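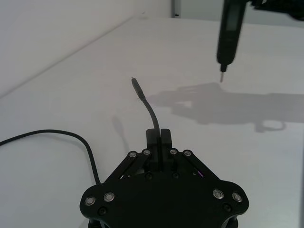

Le tiroir à câbles : vous en faites quoi, vous ?

kestrelle_44
Bonjour à tous,
Je me lance dans le tri du fameux tiroir du bureau (enfin, du tiroir plus la boîte à chaussures plus le sac pendu derrière la porte, parce que ça a débordé). J'ai tout vidé sur la table blanche et je prends les câbles un par un. Les USB, ça va, je sais ce que c'est. Mon problème, c'est les petits câbles noirs tout fins, avec une fiche fine et un bout métallique argenté. J'en ai 11 ! Onze câbles noirs qui se ressemblent tous et pas un seul avec une étiquette. J'ai peur d'en jeter un et de découvrir en février que c'était celui du poste de radio de ma mère.
Vous gardez ? Vous jetez ? Vous avez une méthode ?

Papyfil
Salut,
Première chose : regarde le bout de près. Si c'est une tige pleine avec des petits anneaux noirs, c'est de l'audio, du jack. Si c'est un cylindre creux avec un trou au milieu, c'est de l'alimentation. Ça ne se range pas ensemble et surtout ça ne se teste pas de la même façon. Un jack audio, tu peux essayer, tu ne casseras pas grand-chose. Une alim, tu lis ce qu'il y a écrit sur le bloc AVANT de brancher quoi que ce soit.

kestrelle_44
Merci Papyfil ! J'ai pris la loupe de la cuisine (celle des notices de médicaments, ne riez pas). Alors j'en ai 9 qui sont des jacks, et les 2 autres ont le petit trou. Pour ces deux-là pas de bloc au bout, juste un USB de l'autre côté. Ça sert à quoi, un truc pareil ?

Papyfil
Lampe de bureau, petite enceinte, tondeuse à barbe, ventilateur... C'est du 5 volts en principe. Le souci c'est le diamètre, il y en a plein qui se ressemblent à un demi-millimètre près. Si ça flotte dans la prise, c'est pas le bon, n'insiste pas.

mousse.au.citron
Moi j'ai une règle toute simple : un câble que je n'ai pas cherché depuis deux ans, il part. Neuf jacks, mais qui a besoin de neuf jacks ?? Tu en gardes un, et le reste à la déchetterie, au bac des petits appareils. J'ai fait ça en rentrant de vacances et ça ne m'a jamais manqué.

Papyfil
Pas d'accord du tout. Ça prend la place d'une paire de chaussettes et le jour où il t'en faut un c'est 14 euros en magasin, pour un mètre de fil. Je garde tout. Par contre je garde rangé.

mousse.au.citron
14 euros faut pas pousser, tu vas où faire tes courses toi ?

Papyfil
À la gare. Bon, d'accord. Mais quand même !

Valquíria Caldeira
Bonsoir, je me permets d'entrer dans le débat, j'ai fait le même tri cet hiver. Pour moi garder ou jeter, c'est presque secondaire, ce qui change la vie c'est l'enroulage. J'enroulais très serré autour de la main et au bout de quelques mois le fil se cassait juste au ras de la fiche, à l'endroit où ça plie. Maintenant je fais une grande boucle bien lâche, je laisse dépasser quelques centimètres droits avant la fiche et j'attache avec un bout de scratch. Et une étiquette en drapeau, écrite au crayon à papier, le feutre s'efface chez moi (peut-être que j'achète du mauvais feutre).
Pour la boîte j'ai pris un casier Fosten à petites cases. Un peu cher, mais les couvercles tiennent.

kestrelle_44
Oh le coup des centimètres droits je prends ! J'ai justement un câble qui grésille dès qu'on bouge la fiche, je parie que c'est ça.

Papyfil
S'il grésille, celui-là tu peux le jeter. Tu vois, je ne suis pas si terrible.

tibo-le-bricolo
Les casiers Fosten bof, j'ai eu une charnière cassée en un mois. Moi c'est des sachets congélation dans un carton, debout comme des fiches, avec le nom de l'appareil écrit dessus. Moche mais gratuit.
Et pour les jacks en trop, tu peux regarder s'il y a une ressourcerie près de chez toi, la nôtre en prend volontiers s'ils marchent. Teste-les d'abord avec le téléphone et une enceinte, cinq minutes chacun.

Valquíria Caldeira
@tibo les couvercles, j'ai dit, pas les charnières ;) Les miens se retirent complètement, c'est peut-être un autre modèle.

mousse.au.citron
Cinq minutes par câble, vous avez du temps les gens...

kestrelle_44
Bon, bilan du soir : le grésilleur est à la poubelle des appareils, quatre jacks gardés (compromis !), les autres dans un sac pour la ressourcerie. Les deux à petit trou, j'ai trouvé pour l'un, c'est la lampe de chevet. L'autre mystère complet, il va dans un sachet congélation marqué « ? ». Demain j'attaque les chargeurs, et là je crois que je vais avoir besoin de vous, j'en ai un avec une prise que je n'ai jamais vue de ma vie.

Papyfil
Mets une photo de l'étiquette du bloc, pas juste de la prise. C'est la ligne « output » qui nous intéresse.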